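サイト内検索 キーワードを入力 検索

7.4 下降動作中の停止（エラー 14）

Graltico の卓上セルで、ロッドがブロックに触れる前、または触れた直後にアームが止まり、操作画面に「14」が出ることがあります。下降方向の力が上限の 40 N を超えたときの保護停止です。作業板を付け替えたあと、高さの基準を取り直さずに運転した場合に多く起こります。

注意：停止中もアームには電源が入っています。非常停止ボタンを押すまで、板の上に手を入れないでください。

復旧の手順

1. 非常停止ボタンを押す。
2. ロッドの先が板やブロックに当たっていないか、横から確認する。当たっている場合は、ブレーキ解除キーを押しながら 2 人で支えて持ち上げる。
3. 板を手で押し、がたつきを調べる。動くときは手前の角のねじを締め直す。
4. 非常停止を解除し、画面の「復帰」を長押しする。
5. 「基準高さ」を開き、ブロックのない位置で測定をやり直す。
6. 速度を低速にして、下降を一度だけ試す。

注記：ログの 1,855 行目以降は古い記録から上書きされます。再発を報告する場合は、手順 4 の前に Etix へ書き出してください。

隣り合ったブロックの片方をつかむときは、ロッドがもう一方の上面に乗り上げて同じエラーになることがあります。6 月の改訂で、接近経路の初期値を真上からに変更しました。旧設定のセルでは Tagle の設定画面から手動で切り替えます。
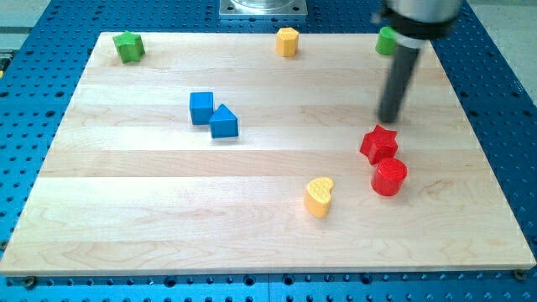

図 7-3　作業板の上に下ろしたロッド。先端は板面に触れていない。右側に赤い星形と赤い円柱が隣り合う。

低速でも再び停止するときは運転を続けず、ロッドの曲がりを点検してください。曲がったロッドは再使用できません。

7.5 「原点未確定」の表示　→ 次の節へ

シェア 2　コメント 0
Dumport 技術資料　担当：Kevin Restrepo　お問い合わせ　ページの先頭へ戻る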